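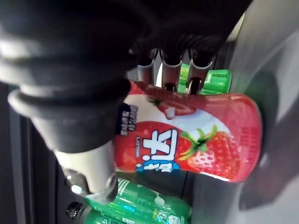 Blair Geddes wrote back after last week's session that a card which takes cards out of someone's hand is never fun for the person losing them, so why design one at all? Fair question, and it's pretty much where I wanted to start this week anyway, so thanks, Blair!

Card Game Design, Week 6: Hand Disruption
Handout for 6 November 2018

Bring your Kneath decks. If you're still missing the starter set, see Flora Gourlay before class, because I only have the one spare and it has coffee on it.

1. What counts as hand disruption

I use the term for anything that messes with cards the other player is holding but hasn't played yet. Discard is the obvious one. Stealing is another (you lose a card AND I gain it, so it's a two-card swing, please remember this when you cost your own designs). Then there's taxing, where the card stays put but gets more expensive, and peeking, where I only look. Peeking is the one people forget, and it's my favorite to teach with – it feels mean and costs you nothing on the board.

In Kneath the standard discard card is Gruvadgate Toll. Three mana, your opponent picks a card and throws it away. Note who picks! If the opponent chooses, they'll toss their worst card, and the Toll is weak late in the game when they're holding junk. If I choose, the same card is nasty at any price under five.
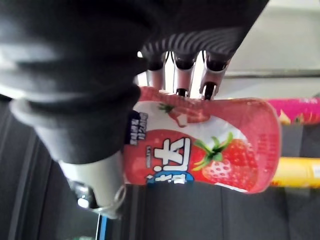
Random discard sits in between, and it's where most of you got tangled up in the homework. You can't cost it by its best case or its worst case, you have to look at what a normal hand holds on a normal turn. Isla Lennox and I logged games in October to get a feel for this: 3000 in all, of which 1679 had at least one disruption card played. The player who used it first won 1316 of those, so yes, it's strong. If you want a picture in your head for the way random discard works, think of a robot hand with its fingertips coming down on the top edge of a bottle: it gets whatever is under the fingers. Your good card is safe only if it happens to be somewhere else. One caution on that win count, though. Players tend to fire off disruption when they're already ahead, so don't go telling people the cards caused all those wins.

2. Timing

A discard on turn two and a discard on turn nine are different cards. Early on, hands are full and nearly everything in them matters. Later, a player with one card left is usually holding it for a reason (a counter, a finisher, or a land they're bluffing with). Work through these at your table:

Your opponent has six cards and no board. Do you play the Toll or build?
Your opponent has one card and hasn't played it for three turns. What is it?
You have the Toll and a peek card. Which goes first, and does the order change if you're short on mana?

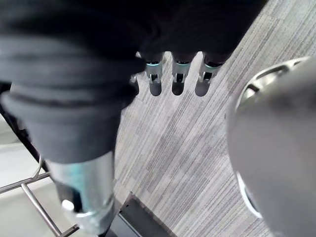 The third one caused a proper argument when I ran it with the evening group. Senga Semple wanted the peek first, always, and she made a good case: you know what you're aiming at. But with the plain Toll the opponent chooses, so knowing their hand doesn't help you aim anything. It only helps you decide whether to bother. I'd still peek first most days, I just wouldn't say "always."

3. Art and wording

Dougal MacLeish asked why we spend time on this in a rules class. Well, players read the picture before they read the text. Norko's early sketch for the Toll had a smiling gatekeeper, and testers kept assuming it was a draw card! The new one has a closed gate and a grumpy guard, and the mix-ups mostly went away.
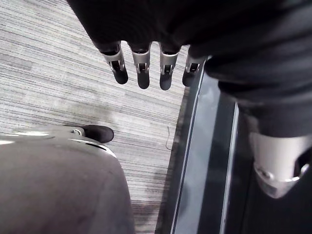

Wording is the same story. "Discard" tells you where the card goes, "lose" doesn't, and Kondby used both in the same set, so the rules forum had a thread with 361 posts on whether a lost card can be brought back. Pick one word and stick to it. Put the chooser at the front of the sentence too: "Your opponent discards a card of their choice" is longer than I'd like, but I've yet to see anyone misread it.

For next week

Design two disruption cards, one where the opponent chooses and one that's random, both at four mana. Write a line or two on each about the worst moment to draw it. Hand them in on paper, names on the back, and leave the art box blank unless you really want to draw.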